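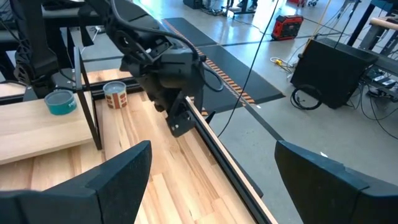
Photo: Svyatoslav Fedoruk

Stop Ranking Vacuum Bags

Dec 13, 2024

By Thiện Mai

I repaired household appliances for a long time before I started writing, and the question I still get most is which vacuum bag is best. People want a brand name. They have usually read two or three lists already and the lists don't agree, so they ask me to break the tie.

I don't have an answer for them, and I don't think the lists do either. A bag either fits the machine or it doesn't. Once it fits, the differences that matter are the thickness of the material, the quality of the collar, and how often the owner changes it. The last one depends on the owner, and no ranking can help with that.

Take the page a neighbor sent me in June. It had 15 bags on it, numbered from the top down. The first was made for an upright. The second was made for a canister. The fourth was a shop vacuum liner that would hang off the back of an upright like a pillowcase. Each had a score out of ten. I can't see how you score those against each other. If you own the upright, only one of the first four is any use to you, and its score is of no interest.

The page said 547 customer reviews had been read to put it together. I believe someone, or something, collected them. What I would like to know is whether anyone opened a box. A person who had handled the bags would have mentioned the collars, because a loose collar is the main reason fine dust ends up in the motor housing. The word did not appear. There was a line about "premium quality for everyday use" under nine of the entries, and under the other six it said "great for everyday use."

Some of this is the fault of the sellers. Gasanov prints "fits most canisters" on its packets and puts the actual list of models on a folded sheet inside, where you can read it after you have paid. Skevetti has changed its letter codes twice, so a Type C from an old machine's manual is not the Type C hanging in the store. A shopper faced with that is going to look for help, and the lists are what comes up.

But the help that would be useful is dull. It would be a table with machine models down one side and bag codes across the top. Tseng used to put one out as a thin booklet, and every parts counter I worked at had a copy with coffee on it. You looked up the machine, you read across, you went to the shelf. It had no scores and no pros and cons. I would trade every buying guide on the internet for a current copy.

I will grant the other side something. A person buying a whole vacuum cleaner has a real choice to make, and comparing machines is worth doing. Weight matters on stairs. Hose length matters if you have high shelves. Noise matters in an apartment. Someone who has pushed several machines over the same carpet can tell you things the box won't. My objection is to borrowing that format for parts and supplies, where the choice was mostly made the day you bought the machine.

The ranking also pushes people toward buying the wrong quantity. I have been in houses with a drawer full of bags for a vacuum that had been thrown out years before. The list said the big pack was the better value, and per bag it was. Paper gets brittle and glue on the collar dries. I would buy a small pack, write the code on the side of the machine with a marker, and buy another small pack when there is one bag left.

On the matter of store brands, I have used Fenberg bags in my own canister for three years with no trouble. That is not a recommendation. They fit my canister. In my sister's machine the collar sat crooked and she took them back, and she was right to. We own different vacuums, and that is all there is to it.

As for changing them, most people wait too long. A bag that is around two-thirds full is ready to go out. Past that the suction drops, the owner decides the machine is failing, and a good number of them go and buy a new one. I used to have vacuums brought in for repair with nothing wrong except a bag packed as hard as a brick. I charged for a bag and sent them home. A few were annoyed that it was so simple.

So when someone asks me which bag is best, I ask for the model number. It is on a sticker, usually underneath or behind the bag door. Most people have never looked at it. Once they have it, they can call a parts counter and be done in a couple of minutes, and they don't need to read a list at all.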